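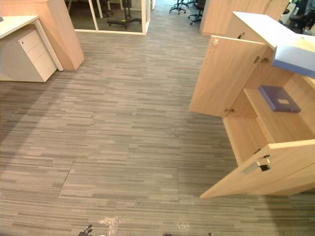
Frequently Asked Questions: The Kaneko Fan Club

Last updated 11/07/2026

Who is Kaneko?

If you got here by accident, Kaneko is a singer and songwriter from Grallthorpe who has put out 5 albums, the most recent being Nostska. If you got here on purpose, you already know this and are probably looking for the ticket question. Keep scrolling.

Who runs the club?

Hatsue Ishida writes the newsletter and answers the mail. Noboru Higuchi handles memberships, the website and any argument about set lists. Neither of them is Kaneko, is related to Kaneko, or can get a message to Kaneko's drummer.

Is this the official fan club?

No. Kaneko's management knows we exist and has so far been polite about it. We have permission to use the tour dates and the album covers. We don't have permission to sell anything with a face on it, so please stop asking about the pillowcases.

How do I join, and what does it cost?

Fill in the form on the Join page. Membership is $20 a year, which pays for the newsletter, the website and the stamps. You'll get a card with your number on it. Low numbers can't be bought, swapped or inherited. Member 5 has had offers.

How many members are there?

2,007 at the last count. That includes one couple who divorced and now insist on separate newsletters.

Do members get tickets early?

Sometimes. For the December show at Usmont Hall we've been given 500 seats to sell before the general sale. Members will get an email with a code. Each code is good for two tickets and works once. If you forward it to your cousin and your cousin uses it, that was your code.

I didn't get my code. What now?

Look in your spam folder. Then look in the other folder your mail program invented without telling you. If it still isn't there, write to Noboru with your membership number and he'll send another. Please write once. Writing four times puts four copies of you in the same line.

Can you get me backstage?

No.

What if it's my birthday?

Happy birthday. No.

Is it true that Kaneko is retiring?

This rumor comes around every time there's a gap between records. The current version started with a radio interview in which Kaneko said, "I'd like to sleep for a while." We took that to mean sleep. No retirement has been announced, and the December date is still on.

Who is the song "Second Coat" about?

We have received many theories, several with diagrams. Kaneko has only ever said it's about painting a kitchen. Believe whatever you like, but we don't print guesses about people's private lives in the newsletter, and that goes for exes, former bandmates and the man in the yellow scarf.

Where can I find the first EP?

It was sold at shows in Grallthorpe and never reissued. Copies do come up for sale, usually at a price that would get you to Usmont and back with dinner. We can't tell you if a listing is genuine from a blurry photo of the sleeve. Ask the seller for a clear one of the label.

Will Kaneko sign things if I mail them to you?

We can't accept items for signing. Hatsue still has a ukulele that arrived with no return address. If it's yours, describe the stickers and she'll send it home.

Can I post phone video from the concert in the members' forum?

A song or so is fine. Whole concerts get taken down, and so does anything where the main vocal is you.

Does Kaneko read the forum?

We don't know. Some people post as though the answer is yes, and it makes for odd reading. Behave as you would if your aunt were on there. Noboru's is.

How do I cancel?

Email us with your membership number and the word "cancel" in the subject line. You'll keep getting the newsletter until your year runs out. We don't ask for a reason, although quite a few people send one, and it's nearly always the synthesizer on Nostska.

My question isn't answered here.

Use the Contact page. Hatsue replies in the evenings, and more slowly in the week tickets go on sale.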